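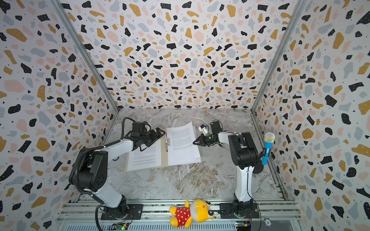
*Terrazzo-style chips on the walls, marble look on the floor.*

15/02/2023

Writing this fast, the council vote is soon and I want it up before then.

The Talden pool loses money. Everyone agrees on that, me included. It has lost money every year since it opened in 2006, it lost money the year the heater was new and the year the heater died, and it will lose money next year if it's open. The people who want to close it say this sentence as if it ends the discussion. I think it's where the discussion should start. What did we think it was going to do?

The library loses money. The sidewalk on Zaugg Street has never earned a cent. Same with the streetlight outside my kitchen, which is on right now, running up a bill, serving at this moment one cat.

So, the report. The town paid a firm called Rindano to look at "recreation assets" and they came back with a thing in a binder. I've read it. All of it, twice, the second time with a pencil. It's not stupid. I want to be fair about that, because the comments under the last piece I wrote were not fair about it and I got a polite email from Isamu Ichikawa, who worked on it, asking whether I'd be willing to talk. I was. We talked for an hour on the phone. Nice man. Swam in college, as it happens, so he knows what chlorine does to hair.

His case goes like this. A pool is a business whether you call it one or not. It has customers, staff, a product (water, lanes, lessons) and costs. If you refuse to look at it as a business you don't make the costs go away, you just stop seeing them, and then one year there's a cracked pipe and no money and it closes anyway, badly. Better to price things right. Charge more at the hours people want. Rent lanes. Sell the lobby wall to somebody. Cut the hours that don't pay.

And I follow that, up to the last bit. Cut the hours that don't pay.

Do you know which hours don't pay? The morning ones. Ten to noon. That's when the older people come, on the cheap card, and walk up and down in the shallow end talking. Some of them don't swim a stroke. They're in there for their hips. By the Rindano math those are the worst two hours in the building, low price, low "lane utilization," a guard on the chair the whole time watching people who couldn't get out of their depth if they tried.

By my math they're the best two hours in the building. Possibly in the town.

What's a hip worth? I asked Isamu that. He said, reasonably, that it wasn't in scope.

That's my whole complaint, pretty much. It's not in scope. The pool's costs all land on the pool's page and everything good it does lands on somebody else's page. The health clinic's page. The school's page. The page of whoever doesn't have to drive their mother to physical therapy over in Kema. You can add up the one page very carefully, to the penny, and be right about every number, and still have no idea if the thing is worth having.

I'm not against bookkeeping. People hear this argument and think I want a town run on good feelings. I want more bookkeeping! Put the other pages in.
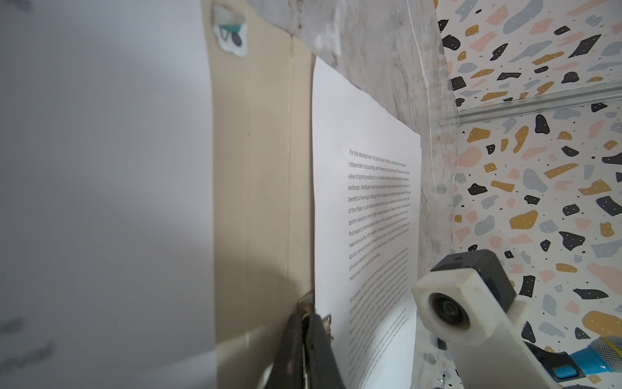

*"...the road towards independent accounting, self-financing enterprise road."*

There's a whole language for this and I've gotten so I can hear it coming from the next room. Self-financing. Market economy. Fair competition. Leverage. Sports as an industry, an industry with products, and the products have value, and the value gets exchanged and distributed and consumed. I don't say any of it is false. There is a sports industry. It's huge, I give it money, I own a jersey I'd rather not discuss. Big-league teams are businesses and should pay for their own stadiums, more on that some other week.

But a nine year old learning to put her face under water isn't a product. I don't know what she is in that language. Throughput.

The words do work on you though. Once you've said "customer" a few times you start thinking about the ones who spend more. Once you've said "labor share" you look at the lifeguard and see a share of something, and you want it smaller. I don't think the people who write these things are cold. I think they sat down with a set of words that only had certain rooms in it, and they walked through the rooms they had.

OK. The swim club. I have to talk about the club because it's used against me.

Gerrit Dlamini coaches it. He's in favor of the new pricing, or he was, and he told me I could say so. His reasoning is that the club would pay more but get better lanes and better times, and the kids who are serious would stop losing evenings to family splash. He's got 5 kids who could swim at state level, he thinks, given water time. That matters to him a lot and it should. He's been getting up in the dark for those kids for years.

We had it out in the parking lot, friendly. I said where do your serious kids come from. He said what do you mean. I said before they were serious. And he laughed, because he knows, they came from family splash. They came from the dollar afternoon in August when it's too hot to be anywhere else and half the school is in there holding on to the side. Every fast kid he has was once a slow kid whose parents could afford to find out.

Price that afternoon up and you won't notice anything for some 5 years. The fast kids you've got will stay fast. Lane rental looks great. The page looks great. Then one fall there's nobody in the eight-and-under group and people write a report about declining interest in swimming.

I've watched this happen to other things here. The skating rink did it, and the ball fields went partway before people got mad. First a fee, fine, small. Then a bigger fee with a discount for those who need it, only there's a form for the discount, and you have to bring the form to a window, and the window is staffed by someone who goes to church with your aunt. People don't fill in the form. They say their kid isn't that into skating.

That's what I'd tell anybody who says "means-tested" to me. I have stood at that window. My mother stood at it first, and I can still tell you what shoes she had on.

Counterargument, a good one, from Elie Bataineh, who wrote to me after the last column and has given me a hard time on paper ever since. Elie lives out past the quarry and doesn't swim. Pays the same tax. Her road has had a hole in it for two winters. Why, she wants to know, should she buy water for people in town who could mostly afford to pay for it, when her axle is what's paying for mine?

I don't have a knockdown answer to that. Fix her road. I'd pay more to fix her road and I'd like her to pay a bit for the pool and neither of us to send the other an invoice. That's more or less what I think a town is. There are 1655 of us. If each of us only pays for what each of us uses, we're not a town, we're a lot of people with the same zip code, and the ones with the least to spend will live in a place with nothing in it.

But she's right that I should say the price out loud, and that pool people (we're bad at this) tend to go vague and talk about community. So: it costs money, every year, and the money comes from her, too. If the vote goes my way then those of us who wanted it owe her that road. I'll say so at the meeting. I've told her I will and she's told me she'll be there to check.

A couple of smaller things while I have you.

The lobby wall. I don't care. Sell the lobby wall. Put an insurance ad on it. I'm told I'm supposed to be upset about this and I can't get there.

The snack window, should never have been closed. It made a little money! The one part of the building that did, and it was shut to save on staff. I'd love someone to walk me throught that one.

Yuto Tsuji, who ran the front desk when I was a teenager, used to let you in free if it was ten minutes to closing and you asked nicely. I bet he gave away a fair amount of the town's water over the years. There's no line for it anywhere in the records that I could find. I learned to dive in those ten minutes, badly, off the side, with him yelling "chin!" from the doorway. I'm sure under good management he'd have been spoken to.

I don't know what the council will do. Two of them are with me, I think, two aren't, and one says she's still reading. If it's you and you're still reading: keep the morning hours. If you have to raise something, raise the lane rental, Gerrit will grumble and pay it. Leave the dollar afternoon alone. Ask Rindano, politely, to go back and do the other pages, the clinic and the school, and if that costs extra then it costs extra, we've already bought half a report and may as well own the rest.

And if it still comes out as a loss after all that, then we can argue about whether the loss is one we can stand. I'd argue yes. But it would be the right fight to be having, and I'd take losing that one over winning the one we've got now, where everybody shouts a single number back and forth acros a room.

Meeting's at seven, upstairs, door on the parking lot side. They lock the front.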